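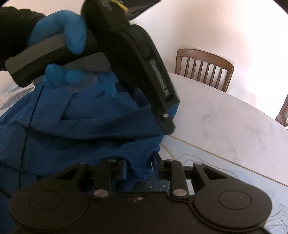
试读试烤员招募(家庭烘焙方向)

急招,先到先看。我们在做一本家庭烘焙书的中文版,书名暂定《Jotura》,原书作者 Donal Lynch。译稿已经有了,配方还没在国内厨房里跑过一遍。需要18位试烤员,每人领配方回家做,做完写反馈。

不是出版社实习,不坐班。也不是抽奖送书。

要做什么

每人2个配方,一个面包一个点心。每个配方至少做两遍,第一遍严格照稿,一克都别改,第二遍可以按自己的烤箱调。调了什么写下来,温度、时间、换了哪种面粉、水加了多少。写"适量"的一律退回重填。

译稿读着别扭的地方直接划出来。比如"揉至光滑"到底多光滑,"温暖处"是几度,原文就含糊,我们想在中文版里说清楚。

烤坏了也要交反馈,烤坏的反而有用。塌了、夹生、底糊了,都拍一张切面。

想找什么样的人

家里有能单独控温的烤箱,有电子秤(精确到1克,酵母那几个方子最好0.1克)。会不会做天然酵种都行,报名时说明,酵种的方子只分给养过的人。

新手留了位置,18个名额里会有几个给没怎么做过面包的。书本来就是写给这些人看的,老手觉得理所当然的步骤,新手一做就卡住。

南方潮湿地区、高原地区的朋友优先。原书的发酵时间是按作者自己那边气候写的,搬过来肯定要动。

麸质、坚果、乳制品过敏请务必注明,我们避开分配。
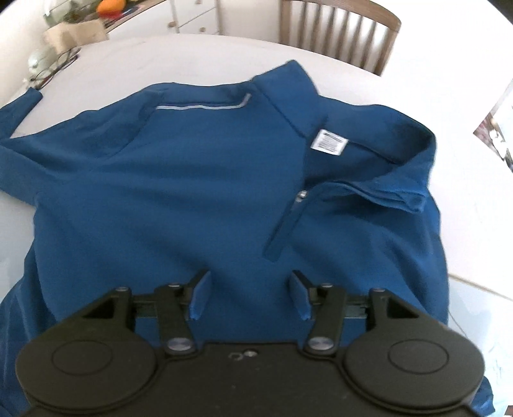 图/Flirkura 编辑部

给什么

材料补贴按配方发,面粉黄油实报实销,留好小票。模具不报,除非方子里指定了特殊尺寸,那个我们寄给你,用完不用还。

成书后寄样书一册,致谢页署名,可以用网名。稿酬没有,预算就这么多,先说清楚免得误会。反馈写得特别细的,后面 Broltau 那套杂粮面包的书会优先再找你,那一套有审读费。

时间

五月发配方,六月底前收齐全部反馈。每个方子从收到算起给三周,出差搬家生孩子提前说一声,可以换人。不吭声消失的下次就不找了。

关于译稿

译稿只给参加的人看,请不要转发,不要截图发小红书。成品照片可以随便晒,配方文字和克数不行。会签一页纸的保密说明,很短,两分钟看完。

评价请说真话。难吃就写难吃,太甜写太甜。Harms 负责收反馈,不会转给作者看原话,我们整理之后再跟他沟通。他本人说过,愿意改。

怎么报名

发邮件到编辑部,标题写"试烤+城市+烤箱型号"。正文里回答下面几个:

最近一次烤的是什么,成功没有。
常用的面粉牌子和筋度。
最近读过的一本食谱书,哪里不好用,写三五句。这条最要紧,空话套话的不看。
能不能保证每个方子做两遍。
过敏情况,没有写无。

附一张你做过的东西的照片,手机随手拍就好,不要加滤镜。没有照片的新手写一句"没做过"也可以。

收件人多,上一本书的招募收到过1,096封邮件,没办法一一回复,选上的两周内会联系。没收到就是这次没排上,资料会留着,不想留的在邮件里说一下。

常有人问的

没有厨师机能参加吗?能,手揉的反馈我们正缺。

空气炸锅行不行?点心那部分有几个可以,面包不行。

在国外能不能报?能报,但材料补贴只报国内小票,样书邮费到时候在商量。

可以两个人一起做吗?可以,名额算一个,样书也是一册。

配方可以自己挑吗?不能挑,但分到实在不想做的可以换一次。

其他问题写在邮件里一起问,电话不接,最近在赶另一本的三校。名额满了会在这页顶上标出来,没标就是还在招。

Flirkura 编辑部 生活书组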